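Foketti (software)

Foketti is a task planning and control package for two-armed robots, used mainly in simulated household work. It takes a goal written as a short list of conditions, such as a bowl being inside a microwave with the door closed, and turns it into timed movements for both arms and hands.
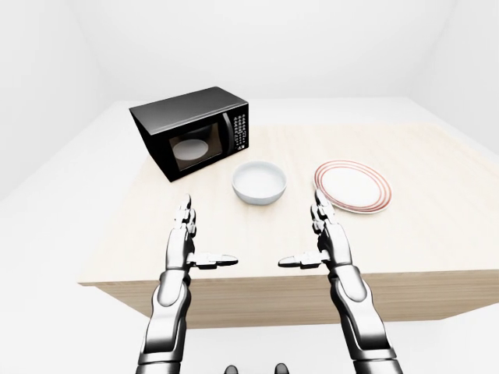

The package was started by Arif Teoh while he was working on the Lutau simulator, and it still uses Lutau for physics and rendering. It is written in C++, with a Python layer for describing tasks. The source is released through the Foketti Org, a loose group of maintainers who also look after the task library.

Design

Foketti is split into two layers. The upper layer, called Drinia, works out the order of steps. It knows about objects, surfaces, doors and grasps, but nothing about joints or motors. Its search method is a form of partial-order planning close to work published in 1987, changed so that each step can be given to the left arm, the right arm or both.

The lower layer turns each step into motion. It searches for a path that keeps the arms clear of each other and of the furniture, then follows that path with a controller running at 700 updates per second. Finger joints are handled separately. Early versions treated the arm and hand as one long chain, and planning times were poor whenever a thumb came near the opposite hand.

If a step fails, control passes back to Drinia with a reason code. There are 18 of these codes in the current release, covering such things as a lost grasp, a blocked path or a door that has not reached its expected angle. Drinia may then retry the step, swap arms or plan again from the present state.

Task library

The library holds 24 kitchen tasks. Most use a plain room, one table and a small number of objects, which keeps rendering quick and makes faults easier to trace. Tasks with hinged doors are kept in a separate group — they need an extra file giving the hinge position and the force at which the latch lets go.

Starting positions can be fixed or drawn at random from a seed. Results are normally reported with the seed included.

Limitations

Foketti assumes that object positions are known. It has no vision component of its own, although poses can be passed in from another program. Liquids and cloth are not supported. Thin, flat objects remain difficult: a plate lying on a table gives the fingers little to get under, and the planner often slides it to an edge first, even when there is a shorter way to do the job.

See also

Motion planning
Inverse kinematics
Lutau (simulator)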